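Sim-only training with random tables and floors: my numbers so far

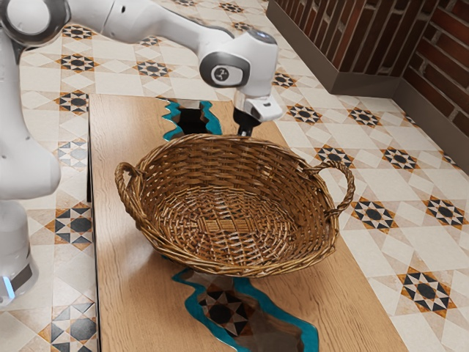

River table with the wicker basket, arm near the far end, gripper closed.

posted by tallowbench, Tuesday

I've been testing whether heavy scene randomization in sim does anything for basket grasping. The task is to grab a handle and lift. Every episode draws a new table, floor, wall and basket pose. I call the randomized set Prosska and the plain one Dorent (gray floor, flat table, same baskets).

Same policy, same number of demos in both, 803 each. I evaluated on 211 held-out sim scenes that neither set had seen. The Prosska policy lifted the basket in 188 of them. Dorent got less than half. No real robot runs yet.

posted by mk_offset

What counts as a lift? If the basket tips and one side comes off the table, is that a success?

posted by tallowbench

Whole basket clear of the table, held for two seconds. Tipping is a fail. Most of the Dorent failures were the arm stopping short of the handle and closing on air.

posted by graywater9

I don't think you can say it's the randomization. Your held-out scenes come from the same generator as Prosska, right? So one policy is tested on its own kind of data and the other isn't. I'd expect that gap no matter what.

posted by tallowbench

Same generator, but the textures and table shapes are held out. Fair point though. I can build a test set from something else.

posted by Jedenside

Try the Appiah scenes if you still have them. They were modeled by hand and the lighting is different. We saw a gap like yours on our own generator and it shrank a lot when we switched.

Also, that table has holes cut in it. What does your collision mesh look like there? Ours was a convex hull for months, so things sat on top of openings like they were solid.

posted by tallowbench

Decomposed mesh, so the openings are open. I dropped a small cube through both cutouts to check. Baskets get placed by the bounding box of the base, and handles can stick out past the tabletop. The right one does in the render I posted.

posted by mk_offset

That could be its own problem. A handle over the floor is an easier grasp than one over wood, there's nothing under it for the fingers to hit. Split your results by that before you compare anything.

posted by graywater9

Agree with mk. I'd also want a third set with only the floor and walls randomized and the table left plain. That floor is a lot busier than anything in my lab and I doubt it matters much. My bet is on table shape.

posted by Jedenside

I'd bet the other way. With a wrist camera the floor fills a good part of the view once you're reaching past the table edge.

posted by tallowbench

The policy takes a wrist view and a fixed view, so it could be either. I'll do the floor-only set next. It needs another 803 demos and I have 611 generated, so give me a few days. Splitting by handle position is quick and I'll run that tonight.

posted by mk_offset

Post the seeds too please. One training run per set isn't enough for me.

posted by tallowbench

It was one run each, yes. I'll do three.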